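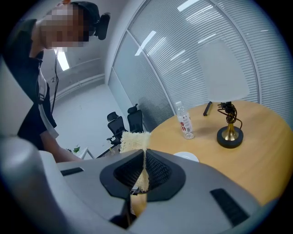
Pinza manual con el bloque de fideos instantáneos, mesa redonda de la sala acristalada.

Informe de avance, proyecto Prumelach
Para: Fundación Peixoto
Asunto: visita de demostración a Grevville
Fecha: Jan 27, 2022

Va rápido, el informe largo se manda con las cuentas. Resumo lo de la visita y lo que pedimos.

Qué se hizo
Visita a Grevville, dos sesiones, mañana y tarde. Por la mañana presentación corta y demostración de manipulación con las pinzas de mano. Por la tarde preguntas y revisión del plan. El equipo de Tidholm se incorporó ya empezada la primera sesión, retraso del tren, hubo que repetir la introduccion.

Demostración: objetos de casa sobre mesa. Agarrar, levantar, volver a dejar. El bloque de fideos lo pidió Peixoto en la reunión anterior (objeto frágil, superficie irregular) y queda incorporado a la lista fija. La almohadilla negra blanda en forma de embudo es la que proponemos mantener para toda la fase 2. Las mordazas rígidas las dejamos como repuesto.

Datos
Acumulado del proyecto hasta la fecha: 289 demostraciones válidas. Objetivo de la fase: 2000. Vamos por debajo del calendario, ya avisado en el informe anterior. Motivos: entrega tardía del segundo juego de pinzas y tres semanas sin sala. Lo primero está resuelto. Lo segundo depende de Grevville, nos han ofrecido la sala acristalada hasta abril, falta papel firmado.

Lo grabado en la visita no se cuenta en la cifra. Se revisa aparte, con el mismo criterio que el resto, y si pasa se suma en el próximo informe.

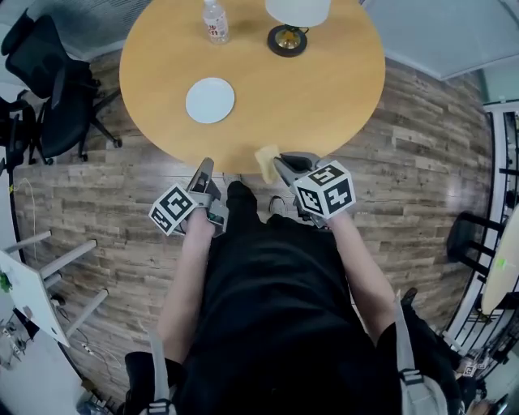

Las dos pinzas en uso, la derecha con la esponja. Marcadores en cubo blanco sobre cada una.

Preguntas de los visitantes
Peso. Es lo que más salió. Con arnés y las dos pinzas, una sesión larga cansa hombros y muñecas. Proponemos turnos más cortos y descanso obligatorio, sin coste añadido pero baja algo el ritmo diario.

Marcadores. Tidholm preguntó si se puede trabajar sin ellos. De momento no, el seguimiento de posición se apoya en los cubos. Queda apuntado para la fase 3.

Privacidad. Las caras se pixelan antes de compartir nada. Peixoto pide el procedimiento por escrito, lo tenemos en borrador, va como anexo en el próximo envío.

Limpieza de almohadillas. Tras la comida seca quedan migas en los pliegues. Hay que fijar rutina, ahora cada operador lo hace a su manera y no puede ser.

Incidencias
Un corte de red por la tarde, sin pérdida de datos. Un juego de baterías que no cargaba, cambiado. La hoja de asistencia se quedó en Grevville, la mandan escaneada.

Presupuesto
Sin desviación en personal. Viajes algo por encima por el cambio de billetes de Tidholm. Pedimos pasar a viajes lo que sobró de material de oficina, es importe pequeño pero necesitamos el visto bueno por escrito antes de cerrar el trimestre.

Lo que necesitamos de la Fundación
- Conformidad con el traspaso de partida.
- Respuesta sobre la lista de objetos de la fase 2 (enviada, seguimos sin contestación).
- Confirmar si el objetivo de 2000 se mantiene o se corre el plazo. Con un solo operador por turno no llegamos, con dos sí.
- Fecha para la siguiente visita. Por nosotros abril, antes de devolver la sala.

Próximos pasos
Cerrar acuerdo de sala con Grevville. Formar al segundo operador. Rutina de limpieza por escrito, una página, no mas. Revisar la grabación de la visita y mandar los clips que pidió Tidholm.

Anexos: programa de la visita, lista de objetos. El de gastos va en correo aparte.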